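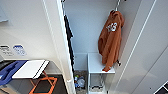 One reader wrote in to say that the word "locker" ought to be kept for things that lock, and that half of those at the Skekimville baths have had no working lock for years. The point is an old one. Most dictionaries allow both senses, and this article uses the word for any small closed or partly closed compartment set aside for a person's clothes and belongings, with or without a lock.

Locker (storage)
The Plodden Handbook of Everyday Things
Last revised: September
By the Handbook editors

A locker is a narrow cupboard, usually one of a row, found in schools, factories, swimming baths, sports clubs, railway stations and some offices. It may be given to one person for a long time, as in a school, or used by whoever comes next, as at a swimming bath.

Name

The word comes from the verb "to lock". On ships it has long meant a chest or a small cupboard, and it is still used for the space under a boat's seat. The sense of a tall cupboard for clothes came later, with large workplaces where people changed before and after a shift.

Types

Full-height lockers have one door and room for a long coat. Two-tier lockers place one compartment above another, and box lockers are small and square, for bags and shoes. Open lockers have no door at all. They are common in team changing rooms, where kit has to dry and where players want to reach it quickly. 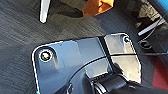 Steel is the usual material for schools and factories. It is cheap and hard to break, but it dents, and it rusts in damp rooms unless the paint is kept in good order. Wood is often chosen for golf clubs and older sports halls. Plastic does well beside pools – it does not rust, though it can fade and turn brittle in strong sun.

Fittings

A clothes locker normally has a hook or a short rail, and often a shelf. Placing the hook is harder than it sounds. If it is too high, children cannot reach it; if it is too low, a coat bunches up on the floor and stays wet. The Dvorak pattern, widely copied in and near Pirkmont, puts the upper shelf 200 mm below the top and leaves a gap of 200 mm between the lowest hook and the side of the door frame.

Doors are hung on pins or on a long hinge. Slots near the top and bottom let air pass through. A sloping top is sometimes added so that bags and litter cannot be left on it.
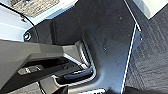

Locks vary with the kind of use. Padlocks are simple and put the cost on the user. Key locks need a spare key for every door and someone to look after the spares. Coin locks, which may keep the coin or return it, suit places where users change through the day. Combination locks need no key, but forgotten numbers take up staff time.

Lockers in Pirkmont

The works at Pirkmont had 787 lockers at its largest, in two long rooms either side of the wash house. Workers kept the same locker until they left, and numbers were sometimes passed down in families. When the works closed, 86 of the lockers went to the school at Plodden, where they stood in the lower corridor until it was rebuilt.

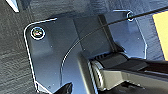 The rest were sold for scrap or carried off for use in sheds and garages. Old lockers of this sort now fetch fair prices as house furniture, stripped of paint or left as found.

Care and common problems

Smell is the most frequent complaint, followed by stuck doors. Damp clothes left overnight are the main cause of the first. The second is usually down to an uneven floor, which twists the row so that the doors no longer sit square. Thin packing pieces under the feet will cure it in most cases. Rows should be fixed to a wall or to each other – a single tall locker with its door open can tip forward.

See also: Cloakroom; Coat hook; Left luggage; Padlock

Shared 86 times | 2 comments

Contact the editors | Copyright The Plodden Handbook | Back to top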